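Ravano Letters Project, Bresside
Progress report to the Kimaro Fund
25 May 2022

Prepared by Octavio Olivares for Emiliano Toledo, program officer

Where we are

Dear Emiliano,

We're well past the halfway mark and I am so pleased with how this is going! The Ravano letters run to 3655 separate items, and 3145 of them now have a finished transcript, checked by a second reader and filed under the writer's name. When I sent you the first report we were still arguing over how to number the envelopes, so this feels like a long way to have come.

For the new people on your board, a short refresher. The Ravano cannery in Bresside hired seasonal workers every summer for decades, and the company store doubled as the post office. Mail that couldn't be delivered went into the store's back room. So did copies of the letters the office sent out, and a great pile of notes that workers wrote to the office themselves, asking for a different shift or a better bunk or the return of a coat. When the store closed, all of it went into fruit crates and then into the basement of the Bresside library, and that's where it stayed until your grant let us open it up properly.

What the letters are turning out to hold

I had expected a lot of business. There is plenty of business. But the notes to the office are the heart of the collection, and they're wonderful. People wrote the way they talked. One woman wrote every summer to ask for the same job on the pear line, and every summer her letter got shorter, until the last one just says "Pears again please" and her name. A man from Wako wrote a full page about a pair of boots he had loaned to a foreman, then a second page about the foreman. We've found the foreman's answer too (he says they were never his boots to begin with), and the two letters were in different crates, so matching them up made for a very good morning.

We have identified 594 writers by name so far. Some wrote once. Some wrote for years, and you can follow a family from one season to the next: who got married, who moved over to Wako when the packing shed opened there, who stopped coming. The name index was supposed to be a simple finding aid. It has grown into the thing people ask for first, and we've had requests from grandchildren in places a long way from here.

The Wako connection deserves its own paragraph. We knew the two towns shared workers, but the letters show they shared nearly everything else as well, down to a traveling barber and a band. The Wako historical room has a set of payroll ledgers that has never been used by anyone outside the building, and they have agreed to let us check names against them. It's slow work and I love it. A name spelled four ways in our letters will often be spelled a fifth way in the ledger, with a hometown next to it that settles the matter.

Transcription

The method hasn't changed since my last report. One reader types the letter exactly as written, spelling and all. A second reader compares the typed text with the page and marks anything doubtful. Words we can't read go in square brackets with a question mark, and we don't guess at names. A short plain summary goes at the top for people who only want to know what the letter is about.

Spelling is the part that visitors ask about most. We leave it alone. A good number of these writers were putting a second or third language on paper, and their spelling tells you how the words sounded to them. "Canary" for cannery comes up so often that we've added it to the search terms — type in either one and you'll get the same results.

The letters still to be transcribed are the hard ones. They're mostly pencil on thin paper, many with writing on both sides that shows through. We left them for last on purpose and I'm glad we did, as our readers are much better now than they were at the start. One of them can tell three of the office clerks apart by the way they cross a t.

There is also a bundle of letters in Portuguese that we hadn't planned for. We found it inside a box of blank order forms. The readers we have can make out the general sense, but I don't want to publish anything on that footing, and I'd like a proper translator to go through it. More on that under money.

The reading evenings

These were a small line in the original plan and they've become a favorite around town. Once a month we put out chairs in the library's front room and read a handful of letters aloud, with the names left in where the family has agreed. We don't dress it up. Somebody reads, there's a pause, and then half the room starts talking! At the May evening we read the full boots correspondence and a woman in the second row recognized the foreman as her great-uncle. She took his side completely.

We've learned a few practical things. Short letters work better than long ones. Two readers are better than one when there's an exchange. The sound in the front room is poor near the windows, so we've turned the chairs to face the long wall, and people in the back row report that they can hear.

What has been harder

The damp crates. I mentioned in the last report that two of the crates had been sitting near the outside wall, and the paper in them needed more attention than we had allowed for. Every sheet had to be separated and dried flat before anyone could read it. It's all done now and very little text was lost, but it pushed the schedule back, and the name index paid for it. We caught up on the index this spring by moving one reader onto it full time.

Permission has also taken longer than I told you it would. We decided early on to write to families before putting any personal letter online, even where the law doesn't ask us to. Some families answer the same week. Some we can't find. A few have said they would like a letter kept back, and we've kept it back, and it stays in the reading room for anyone who asks the family first. I stand by the policy, but I underestimated the postage and the phone calls.

And the website was slow. It now runs much better on the library's own server, and the search page no longer falls over when someone types a single letter into the name box.

Money

Spending is in line with the budget you approved, with two small exceptions. Drying paper and folders cost more than planned on account of the damp crates, and we covered the difference from the travel line, as the Wako people have been kind enough to bring their ledgers to us. The second is postage, as above.

I'd like to ask your approval to move $300 from printing to translation, to cover the Portuguese bundle. We were going to print a second run of the leaflet, but the first run is lasting nicely and I would much prefer to have those letters read well. There is no change to the total. If you need this on the fund's own form, send it over and I'll fill it in the same day.
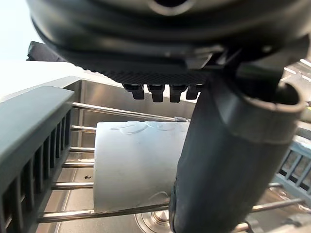
Will the whole collection be online by the end of the grant?

Most of it will. The letters held back at a family's request will stay in the reading room, and the Portuguese bundle will go up a little later than the rest, once the translation has been checked. Everything else should be searchable by writer, year and subject.

Next steps

The pencil letters come first. We've set up a table by the north window with a good lamp, and two readers will work through them together, one reading aloud and the other typing. We tried it on a few of the worst pages and it went faster than either of them working alone.

After that comes the subject list. We have far too many headings at the moment (there's one for "coats" and another for "coats, lost") and I want to bring it down to something a visitor can take in on one screen. The school in Bresside has asked for a small set of letters its students can use in class, and I've begun choosing them. The pear line will be in there. So will the boots.

The Wako historical room would like to host a reading evening of its own, with letters by Wako families read in Wako, and we've said we'd be delighted. They have a piano and are asking whether we've come across any mention of what the band used to play. We have two song titles so far and I'm looking for more.

You are very welcome at any of the evenings, and so is anyone from the board. If you can come on a working day as well, I'd love to show you the ledgers and the letters side by side. Bring reading glasses if you use them, as the clerks wrote small.

With warm thanks,

Octavio Olivares
Ravano Letters Project
Bresside Library, lower level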